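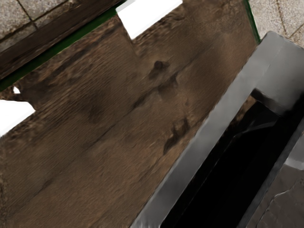

## Section 3: Oiling and maintaining your Altstead table top

Altstead tops leave the Tullari workshop sanded and sealed with one thin coat of oil. That coat protects the wood in transit. It is not enough for daily use, so apply two more coats before you put the table into service.

Read the whole section before you start. Allow 3 days from the first coat to normal use.

### What you need

- Nestatport hardwax oil, matte or satin
- Lint-free cotton cloths
- 240-grit sandpaper and a cork block
- A vacuum with a soft brush
- A metal can with a lid, half filled with water
- Nitrile gloves

**CAUTION:** Cloths soaked in oil can heat up and catch fire on their own. Put used cloths in the water can right away and close the lid. Do not leave them crumpled on the floor or in a trash bag.

### 3.1 Preparing the top

1. Move the table to a dry room with a window you can open. The room should be between 60 and 75 degrees F.
2. Remove the drawer, if your model has one, and set it aside. It gets oiled separately (see Section 4).
3. Sand lightly in the direction of the grain. Stop when the surface feels even. Do not use an orbital sander on the edges.
4. Vacuum the top, then go over it with a dry cloth.
5. Check for glue marks by wiping the joints with a damp cloth. Glue shows up as a pale, shiny patch. Sand it off and let the wood dry for an hour.

Note: Knots, dark streaks and changes of color between boards are part of the timber. Sanding will not remove them, and pressing harder will leave a hollow you can feel.

### 3.2 Applying the oil

1. Stir the can with a flat stick. Do not shake it.
2. Pour a small pool in the middle of the top and spread it with a cloth, working along the grain.
3. Cover the end grain as well. It takes more oil than the face, so go back to it after ten minutes.
4. Wait 20 minutes, then wipe off everything that has not soaked in. Use a clean cloth and change it when it starts to drag.
5. Leave overnight with the window open a little.
6. Repeat steps 1 to 5 for the second coat.

If the surface is sticky the next morning, too much oil was left on it. Rub it down with a cloth and a few drops of fresh oil, then wipe dry.

### 3.3 Regular care

Wipe up spills as they happen. Use a damp cloth with a little mild soap, then a dry one. Avoid bleach, ammonia and scouring pads.

Hot pans leave white rings - use a trivet. A light ring often fades after a thin coat of oil. A deep one has to be sanded out first.

Re-oil once a year, or when water no longer beads on the surface. One coat is enough. The Joseph bench uses the same oil and can be done at the same time.

### 3.4 Ordering oil

The part number for the 1-quart can is 2250. One can covers the largest Altstead top with both coats. Keep the lid tight and store the can away from frost.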